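Ticket 464: Polo shirts coming off the folding table uneven
Site: Votemcombe
Opened: Tuesday, October 25, 2022
Status: Open (was Closed, reopened by me)
Category: Folding and finishing

Reported problem

Folded polos from the Votemcombe table don't match each other. Same size on the label, different width in the pile, collars leaning to one side, and a crease across the chest that wasn't asked for. Skistmont sent back a carton and want to know what we're doing about it. The carton note says "sleeves showing", with no further detail.

Entry 1

First reply from the Velteck helpdesk says the fault is the fabric. Their view is that a knitted polo relaxes after washing and no two will lie alike. I don't buy it. The plain T-shirts go over the same table from the same wash and they stack perfectly well. If the cloth was to blame I'd expect to see it there too.

Asked them what they based it on. No answer to that, only a link to the care leaflet, which I have read.

Entry 2

Second suggestion, this time from our own side: the table is too slippery. Somebody wanted to lay a cotton sheet over the wood. Tried it for a morning. The sheet moved as well, so now there were two things to straighten. Sheet removed. I'd ask that it isn't put back without telling me.

Entry 3

Third suggestion: buy the Saithong folding boards. Price aside, a board only sets the width of the fold. It can't do anything for a shirt that goes down crooked, and I said so. The brochure claims they are good for 2,000 folds, and I'd like to know who sat there and found out. Not ordered. The request can stay on the ticket if people want it there.

Entry 4

Went to look for myself, which should probably have been Entry 1. My suspicion is that the trouble starts before any folding is done. The written method has five lines:

Lay the shirt flat.
Fold the sides in.
Fold the sleeves back.
Fold the bottom up.
Turn over and stack.

All the care in that list goes on lines two to five. "Lay the shirt flat" is taken as read. A polo is more awkward than a T-shirt at that point. It has a collar that wants to stand or twist, a placket that is stiffer than the cloth next to it, and cuffs that curl under. Fold the sides in over any of that and you have pressed the fault into the pile.

Entry 5

Velteck replied again. They now say the fault is "operator dependent", so the fabric has been let off. They recommend a half-day course. I have asked what is on the course that isn't on the leaflet.

Entry 6

Two pictures of orange polos on the table, both collar to the far side. Look at the creases through the body in each.

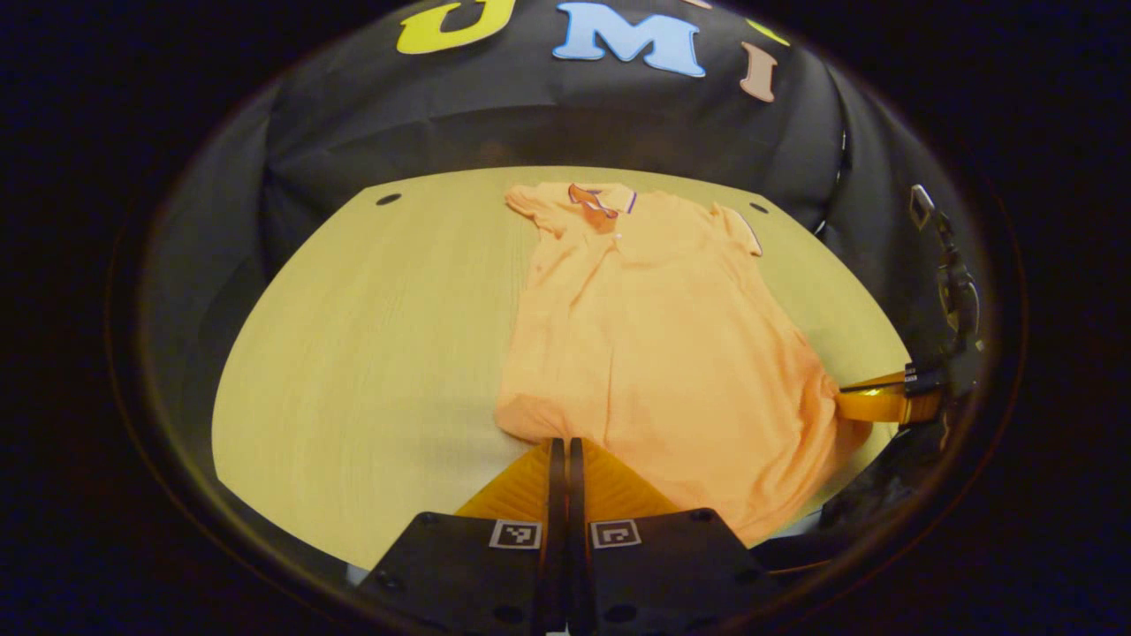
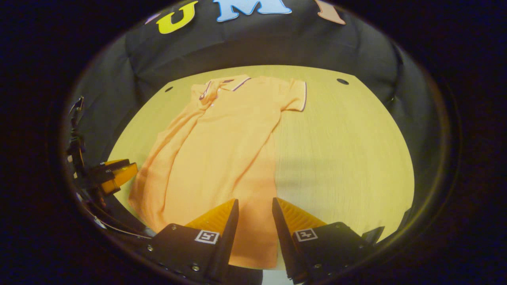

I don't think either of those counts as line one being finished, and I wouldn't start on line two from there. A fold made over a bunched side takes the bunch with it. The side comes in short, the sleeve ends up wherever it likes, and "sleeves showing" on the Skistmont note starts to make sense. The twisted collar in the first one would give us our lean as well.

So, what I want tried before anyone spends money:

1. Collar first. Turn it down all the way round and get the points level. Do up the top button if it helps.
2. Pull both sleeves out to the side and uncurl the cuffs.
3. Take hold of the hem at both side seams and draw it gently towards you. Don't yank it, knitted cloth will stretch and then spring back after you've folded it.
4. Smooth from the placket outwards with a flat hand. Check that the side seams are at the sides.
5. Then the old method from line two on.

I'm told this will slow the table down. Possibly. I haven't seen a figure for how much, and I haven't seen one for how long it takes to open a returned carton and do the lot again either. Please time both.

Entry 7

Ran a short batch of 175 using the steps above. Piles looked straighter to me. I'm wary of reading too much into it, as everyone knew I was checking and people are tidier when they're watched. The chest crease did still turn up on a few, always on shirts with the collar left up, so step 1 is being skipped or hurried.

A colleague marked this ticket as fixed on the strength of that batch. I have reopened it. One decent batch isn't a fix, and Skistmont haven't seen any of it yet.

Still to do

- Run another batch with no warning given.
- Change line one of the written method at the table. The old card is still up.
- Ask Skistmont which sizes were in the carton they returned. If it's all the large ones, that points to something else, possibly the width of the table.
- Velteck course: on hold until they answer.
- Saithong boards: on hold, review in November.

Leave open, please, until the next Skistmont delivery has been accepted.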